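Harkbridge House Guide for New Tenants
Section 5: The Shared Table and Its Fruit

5.1 Before you begin

Read this section before putting anything edible on the round table. It applies to fruit only. Bread has its own section, and its own history.

You will need:
a clean tea towel
a paring knife
the compost caddy from under the sink
the key to the Zodton cupboard, if you plan to make jam

Note: The terry-cloth tablecloth stays on. It is washed on the warm cycle and line dried. Please don't tumble it, as the loops catch on everything and the lint filter has suffered enough.

5.2 Receiving new fruit

1. Carry the fruit to the table in whatever bag it came in.

2. Open the bag straight away. Fruit sweats in plastic, and a sealed bag of oranges will go from fine to furry without telling anyone.

3. Check each piece for soft spots. Anything with a soft spot goes to the front of the queue, meaning you eat it today.

4. Look at what was on the table already. A banana gone brown and black all over doesn't count as decoration. Peel it, freeze it and label the container.

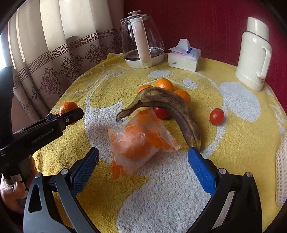

Reader's comment on the June edition: the old guide said to keep bananas in with the oranges to save space, and I lost most of a bag that way. Could this please be changed?

It has been changed. Keep bananas by themselves. They ripen everything within reach, including, some of us suspect, the avocados in the next flat.

Caution: Do not leave a very ripe banana on the cloth over a long weekend. The stain will outlast your lease.

5.3 Sorting

1. Take the fruit out of its bag and set it directly on the cloth. We owned a bowl once. It was a Rastex, guaranteed unbreakable, and we have kept the guarantee.

2. Put the oranges in the middle. They are the most patient fruit on the table and a few dark marks on the peel won't hurt them.

3. Put soft-skinned fruit nearer the edge, where you'll see it and feel guilty.

4. Leave a gap between pieces where you can. One mouldy neighbour is plenty.

5. Keep the kettle and the tissues at the back. Steam does fruit no favours, and you'll want the tissues once you reach the persimmons.
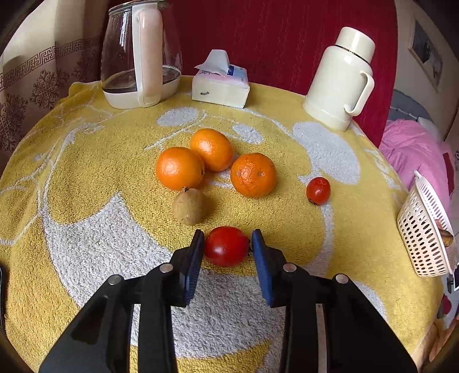
6. Press anything you can't identify gently with a thumb. If it gives a little, it's ready. If your thumb goes in, see 5.4.

Note: Persimmons come in two sorts. The squat ones can be eaten firm, like an apple. The long, pointed ones have to be as soft as jelly first – try one early and your mouth will feel as though it's been carpeted.

5.4 Disposal and rescue

1. Cut away bruised parts and eat the rest.

2. Throw out anything mouldy. Scraping soft fruit doesn't fix it, whatever your nan told you.

3. Put scraps in the caddy and shut the lid until it clicks. Fruit flies regard an open lid as a lease agreement.

4. Shake the cloth out over the back garden, never over the balcony. The downstairs flat has written to us about the balcony.

For tea stains on the cloth, go to Section 6.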